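Shared Workshop News: Bench Bookings and the Winter Table Sale

The December table sale at the Giltness workshop will run from 10 in the morning until mid-afternoon, in the front room as usual. Members who want a table should put their name on the sheet by the side door. A half table is fine if you only have a few things to sell. Last year two members shared one for cutting boards and knitted hats and both sold out before lunch.

Setup starts at 9. Please don't come earlier than that, as the alarm is on a timer and the office has to be called every time it goes off. Bring your own change. The cash box we used to lend out went missing in the spring and has not been replaced.

Tables will be set up the night before. If you have a heavy item that needs to stay on the floor, say so on the sheet and you will get a spot along the back wall. Anything with a gas can or a battery larger than a drill battery has to stay outside under the awning.

Bench bookings

The new booking rules have been in place since the end of summer and most people have gotten used to them. Each bench can be held for up to 6 hours in a day. After that it goes back in the pool, even if no one is waiting. Glue-ups are the one exception. If your work has to sit in clamps overnight, leave a card on it with your name, your phone number, and the time it can be moved. Work without a card will be shifted to the rack by whoever opens up, and the workshop does not take responsibility for joints that slip.

A few members have asked whether they can mark off part of a shared bench for a longer job. You can, with tape. Use painter's tape and nothing else. Duct tape and packing tape leave a residue that gets into the next person's finish, and we spent most of one evening in October scraping it off the assembly bench. Write your name on a separate card and keep your things inside your own section.
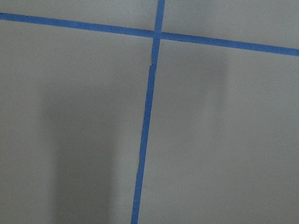
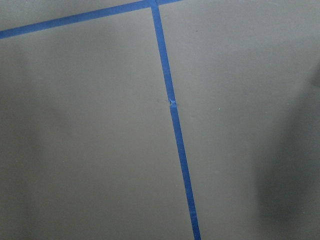
Blue painter's tape on a gray surface.

Tape comes up when your booking ends. Pull it back slowly at a low angle and throw it in the trash, not in the sawdust bin. The sawdust goes to a member's chickens and they should not be getting tape with it.

We still get the occasional question about reserving the drill press. It can't be reserved. If someone is using it, ask how long they will be. The same goes for the bench grinder and the small bandsaw, which is back from repair with a new guide and a new tire on the lower wheel. It tracks better than it did but needs a light hand on tight curves. The spare blades are in the drawer under the sharpening station. Please write down when you take the last one.

Supplies and costs

We have placed the winter order with Stekeo. It covers sandpaper, wood glue, mineral spirits, rags, and a case of dust masks. The total came to nearly $200, up from the fall order, mainly on account of the glue. Dues will stay where they are. If prices go up again we may start charging for glue by the bottle, and there would be a notice in this newsletter before that happened.

The Murakami pull saws that were on the wish list have arrived and are hanging by the hand tool cabinet. They cut on the pull stroke and the teeth are fine, so keep them away from plywood with old nails or staples in it. They can't be sharpened here.

The heater in the finishing room has been serviced. Leave it on low when you go. Water-based finish stored in there was ruined by the cold last winter, including two full cans that had not been opened.

Mukar has offered us a load of maple offcuts, mostly short pieces under two feet. Pickup is after the sale. Anyone with a truck who can help should leave a note at the desk.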